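**Money talk: what we're asking for in June**

So the equipment request is nearly done, and since half of you have stopped me in the hallway to ask what's in it, I'll put it all down once and save my voice.

The big item is hands. We have one pair on the robot now and they're in use from the minute the lights go on. If a finger joint goes, everything stops until a part shows up, and last winter that cost us more days than I like to think about. I've asked for a second pair from Nishimura, plus a small kit of pins and screws so we can do the easy fixes ourselves. Tarek Ezzat wanted two spare pairs. I love Tarek, but I also have to get this thing signed!

The next chunk is the packing work, and this is where I got it wrong last year. I budgeted for the robot and forgot the stuff it handles. Cardboard mailers wear out fast when they get opened and closed all day long. The corners go soft, the tuck flaps stop tucking, and then you're training on a box that no customer would ever get. We went through 500 of them before I noticed I was paying for the last batch out of the coffee money (sorry about the coffee). This time there's a proper line for 1266 mailers, all the same style, and I've asked Iltent to hold the price until the end of the year. 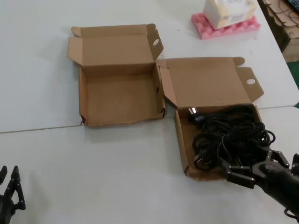

Power cords get their own line too. Teemu Lahtinen has been after me about it for months, and he's right – a cord that has been coiled and uncoiled for weeks gets a bend in it and starts behaving like a different cord. I've put in for 167 fresh ones, mixed lengths, all black. He'd like some with flat cable for variety. I said put it on the list for fall and he said he would, so somebody please remind him.

Now tables. I got quotes for one big custom work surface from Fulluvby and, wow, no. It was a beautiful quote. It had a drawing and everything. But two plain tables pushed together do the job, and I would much prefer to spend that money on hands. The one thing I did keep from the quote is a set of clamps to hold tables together so the gap doesn't creep open over a long shift.

What got cut: the second arm stand, the fancy label printer, and the rolling cabinet (I know, I wanted it too). If there's anything left after the hands come in, the cabinet goes back on first, mostly so we can get spare boxes and loose wires up off the floor level and into drawers with names on them.

If you think I've missed something, tell me before the end of the month. A note in the Diner folder is best, with a price and a link. "We need more stuff" is a fine feeling but I can't put it in a spreadsheet. And if you use the last of anything between now and then, write it on the sheet by the door – that's how I got the mailer number, and it's the only number in the whole request I'd bet my lunch on.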